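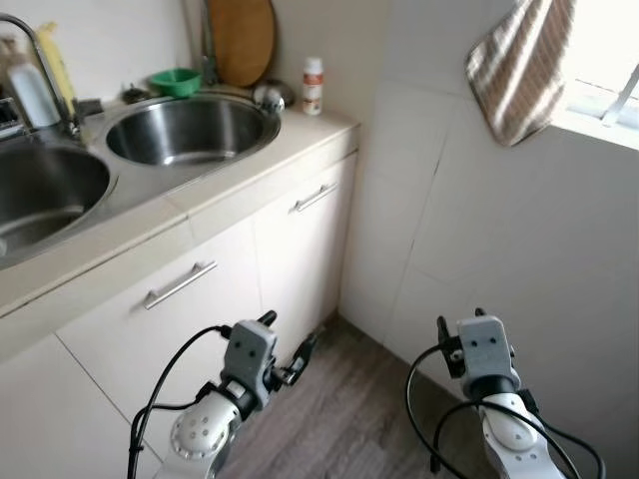
Dalal Hijazi objects to pooling the first-draw and flushed readings in one column, and asks that the hardness table be held back until the two sets are separated. Her view is that water left standing in house piping overnight says something about the piping, and that the table is supposed to say something about the supply.

Home | Notebook | Methods | Sample Log | Contact

Last updated: November 23, 2025

Tap water hardness, Grestbridge and Preveveck

The objection is accepted. The March table combined both kinds of sample under a single heading, and the practice was carried forward without review. From this entry on, each address will have two lines in the log, marked F (first draw) and R (after running). The combined column will remain in the old file for reference but will not be copied into new reports.

The present round consists of 57 bottles. All were titrated with EDTA at pH 10 using the same batch of indicator. Endpoints were read against a white card under the bench lamp. Three bottles from Preveveck gave a slow change from red to blue and were repeated the following morning with fresh buffer. The repeats agreed with one another but not with the first readings. The first readings have been struck through and initialed. The old buffer bottle had been left with its cap loose, and it has been discarded.

Bottle 1623 requires separate mention. The label gives a Grestbridge address, while the collection sheet places it on Nieminen Road, on the Preveveck side of the valley. Its hardness is well above anything else from Grestbridge and sits comfortably among the Preveveck results. That is suggestive, but a result should not be used to decide where its own sample came from. The bottle is entered as "origin unresolved" and is excluded from both averages until the collector has been reached.

On flushing time. The written method calls for the cold tap to be run for five minutes before an R sample is taken. Several collection sheets give no time at all, and one says only "until cold." A Grestbridge household with a long service line may need the full period, and a shorter one would leave standing water in the sample. Sheets without a time will be treated as incomplete. The revised form has a box for start and stop times – it should be printed before the next round, and the old forms should be removed from the drawer.

Softened water. Some five households reported a softener under the kitchen counter or in the basement. Where the kitchen cold line bypasses the unit, the sample is acceptable. Where it does not, the sample belongs in a different study. The form at present asks "Is there a softener?" and leaves the matter there. Proposed wording: "Does the cold kitchen tap pass through a softener? Yes / No / Not known."

Scale samples from the Pratura kettles were dried and weighed but have not yet been dissolved. They fizz in dilute acid as expected for carbonate. A small brown residue remains in the beaker from the oldest kettle. It may be iron. No claim will be made until it has been tested, and the beaker is covered and labeled at the left end of the fume hood.

Outstanding:
– separate F and R in the spreadsheet, then send to D. Hijazi
– contact collector regarding bottle 1623
– standardize the new EDTA before it is used on any sample
– order buffer
– return the borrowed burette clamp

Related entries
Endpoint color and bench lighting
Cleaning and storage of polyethylene bottles
Preveveck wells: alkalinity, first round
Pratura kettle scale, drying procedure
Revised collection form (draft)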